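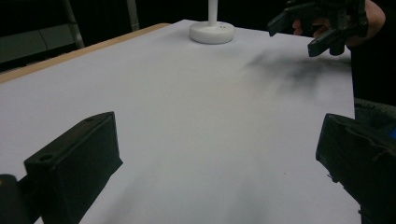
¿Cuántas demostraciones hacen falta para que una política aprenda una tarea a dos manos?

Con nuestro método, 738 demostraciones para una familia de nueve tareas de mesa, grabadas con pinzas de mano y sin teleoperar ningún brazo. Lo interesante es cómo se reparten, y a eso dedico casi toda la charla.

NOTAS DEL PONENTE. Triltach: aprender coordinación bimanual a partir de pinzas de mano

Apertura
Saludar, dar las gracias a la organización de Dralcombe y arrancar rápido. Dejar la primera diapositiva puesta mientras hablo. Es el punto de vista con el que trabaja la política: los dos dedos negros en primer plano, el tablero blanco, el soporte blanco de base redonda al fondo y la otra pinza, llevada por una mano. Decir en voz alta: «Todo lo que el modelo sabe del mundo le entra por vistas como esta». ¡Y me sigue pareciendo una maravilla que alcance!

Pedir que se fijen en que la segunda pinza entra en el campo de la primera. Pausa. Volveremos a ello en la parte tres.

Parte 1. El problema
Teleoperar dos brazos a la vez es lento y cansa muchísimo. Los que lo habéis hecho lo sabéis (buscar caras de complicidad en la sala). Además, quien teleopera se mueve como el robot le deja, con titubeos y paradas, y la política copia también las paradas.

Con las pinzas en la mano una persona se mueve con bastante naturalidad. A cambio perdemos la cinemática del brazo: hay trayectorias humanas preciosas que un brazo real no puede seguir. Contar aquí lo de nuestra primera versión, que filtraba esas trayectorias al final de todo y nos dejaba con un conjunto de datos lleno de huecos. Ahora el filtro se aplica el mismo día de la grabación y quien graba recibe el aviso antes de irse.

Parte 2. El método
Triltach tiene dos piezas. No leer la diapositiva de arquitectura, que es densa. Explicarla con las manos.

Primera pieza: un codificador por pinza, con pesos compartidos. Cada vista se procesa por separado y luego se cruzan con atención. Compartir pesos fue casi una decisión de pereza y resultó lo mejor que hicimos, porque lo aprendido con la izquierda le sirve a la derecha.

Segunda pieza, y es mi favorita: la pose relativa entre las dos pinzas como variable explícita. La política predice el movimiento de cada mano y además dónde va a estar una respecto de la otra. Si las dos predicciones no concuerdan, el controlador frena y vuelve a consultar. Un detalle para quien quiera reproducirlo: la pose relativa va en el sistema de referencia de la pinza izquierda. Con el de la mesa también entrena, pero generaliza peor cuando cambiamos la altura del tablero.

Parte 3. Lo que se ve y lo que se tapa
Volver a la primera diapositiva. Señalar la mancha gris difusa que hay sobre el tablero, cerca de la segunda pinza, y preguntar a la sala: ¿sombra o mancha del papel? Dejar que voten a mano alzada. Yo diría que sombra, pero en un solo fotograma no me atrevo a jurarlo, y la política se encuentra con la misma ambigüedad. Con una ventana temporal corta tiene más información: las sombras se desplazan con la pinza.

Enlazar con la ablación. Cuando enmascaramos la otra pinza en la entrada, el rendimiento cae sobre todo en las entregas de mano a mano. En las tareas que casi no necesitan coordinación apenas se nota. Era lo que esperábamos, pero verlo tan limpio en la gráfica nos dio una alegría enorme.

Parte 4. Resultados
Diapositiva de barras. Ir despacio, que aquí me acelero.
- Comparamos con Tarimow, nuestra línea base de teleoperación, en las mismas nueve tareas.
- En entregas, Triltach consigue 43 aciertos más sobre el total de ensayos.
- En apilado empatamos. Decirlo claro y no pasar de puntillas.
- La peor tarea es doblar tela. Tenemos hipótesis, ninguna comprobada.

Vídeo de Munshi, el banco de pruebas con los dos brazos. Si no carga, seguir sin él y ofrecer enseñarlo en el descanso.

Parte 5. Reparto de datos
El mensaje que quiero que se lleven: variar la posición inicial de los objetos rindió más que repetir la misma demostración muchas veces. Con 2 personas grabando con estilos distintos ya mejoraba la política respecto a una sola muy experta. Ojo, no hemos probado con grupos grandes.

Preguntas probables
Sobre fuerza: no la medimos, solo apertura de la pinza y pose.
Sobre latencia: hay diapositiva de reserva, la penúltima.
Sobre otros tipos de dedo: probado con unos más cortos, reentrenando la última capa. Los resultados son de noviembre y todavía no están en el artículo.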